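The Thursday Table: Robot Arm Club Gallery

Hello and welcome to our little corner of the club site! These come from the spring term, when our group of beginners spent their evenings learning to plan, write and repeat a simple pick-and-place job with the arm we call Urura. If you came to the open evening you have probably met her already. If you didn't, pull up a chair.

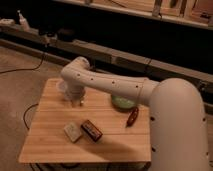

Four objects out on the boards, with the clear attachment down close to the wood.

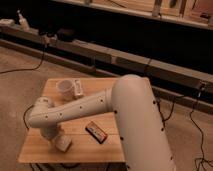 The white block is out in front of the gripper, with the cup and the little carton back by the far edge.
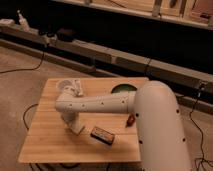 A sparser layout: the dark block, the small brown piece and something round and green at the back.
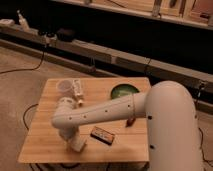 A busier one, with the green bowl behind the forearm and the clear cup at the back left corner.

Page last changed: 16 June 2022

A few words about the club, for anybody who found us through the library newsletter. We meet once a week after supper and we take anyone from ninth grade up, which this year meant nine teenagers, a retired bus mechanic, two mothers who originally came only to drive and stayed to program, and me. No experience is needed. I say that every year and every year someone writes to ask if I really mean it, and I really do! Two of our members had never written a line of code before they walked in, and one of them ended the term explaining coordinate frames to her uncle over dinner (he was very patient, I'm told).

The project this term was called Jisis. The name came off a scrap of paper left over from a word game, and by the time anyone thought of something more sensible it was already written on all the folders. The idea is easy to say and rather hard to do. You lay a few everyday things on the table, you tell the arm which one you want and where it ought to go, and you write a program that gets it there without disturbing the rest. Then somebody else moves everything a little and you try again.

That last part is where the evenings went. Most people can get one pick to work in an hour or so if the object never moves. Ask them to do it with the block turned on a slant, or with a cup standing close by, and suddenly there is a great deal of muttering and graph paper. I like that part of the term best. People stop looking at the screen and start walking around the table, crouching down to see along the boards, holding their own hand out like a gripper and turning the wrist this way and that. We keep to a rule that you must do the move slowly with your own arm before you are allowed to type it in, and even the ones who groan about it end up doing it at home with the salt shaker.

The objects are nothing special, and we like them that way. We look for a mix of shapes: something with square sides, something round, something small and awkward that doesn't sit the way you'd wish. If you have little things about the house that are clean, light and not precious, we are always glad of more. Please no glass, and nothing that matters to you.

The teams kept a log of every attempt, good or bad, in the blue notebook. Over the whole term they wrote up 125 attempts, and 41 of those went through from start to finish with no one stepping in. I know that doesn't sound like a lot when you put it on a page. But almost all of the early ones were failures of the most ordinary sort — a height typed in wrong, a speed set too high, a block that was a finger's width from where the program believed it to be — and the notes beside them get better and better as you turn the pages. In the first week an entry might just say "missed." By the end they say which direction, by how much, what was changed, and whether the change helped. I would happily hand that notebook to anyone who wants to know what the students learned.

We split into two teams partway through. The Meijer team went in for careful measuring and wouldn't run anything until they had checked it twice on paper. The Nadine team preferred to try something quickly, see how it went and fix it. (Both names were drawn out of a hat, so please don't read anything into them.) I had expected to have a favorite method by the end and I'm afraid I don't. The careful team had fewer bumps and the quick team had more ideas, and in the last few weeks they had taken to wandering over and borrowing from each other, which made me very happy indeed.

Some of you asked at the open evening about safety, so here are our habits. One person runs the program and one person stands at the stop button, and the person at the button does nothing else, no phone, no snacks, no chatting. Everyone else stays back until the arm has come to rest. New programs are run at the slowest setting the first time through, and again the first time after any change, however small. Long hair goes up and sleeves get rolled. We go over all of it on the first evening and again whenever someone new joins, and the older members can recite it along with me by now.

For next term I would like to try stacking, beginning with two blocks and seeing where we get to. There has also been a lot of talk about sorting by color, and one very eager proposal to have Urura set out a tea tray, which I have promised to think about. If you have an opinion, bring it along, and bring a pencil too, as ours seem to leave with people every single week.

The new group begins in August. There is a short form at the front desk, and it asks only for your name, how to reach you, and anything we should know about getting you in and out of the building comfortably. The room is on the ground floor and there is a ramp at the side door. Younger members need a grown-up's signature. The fee hasn't changed and if it is difficult for you, have a quiet word with me and we will sort it out.

Thank you to the families who lent us their patience and their kitchen cupboards, to the people who made soup for the last evening, and to everyone who stayed behind to fold chairs. If your team would like a copy of its pages from the notebook, let me know before the end of the month and I'll run them off on the good copier.

Piret Paulauskas
Club leader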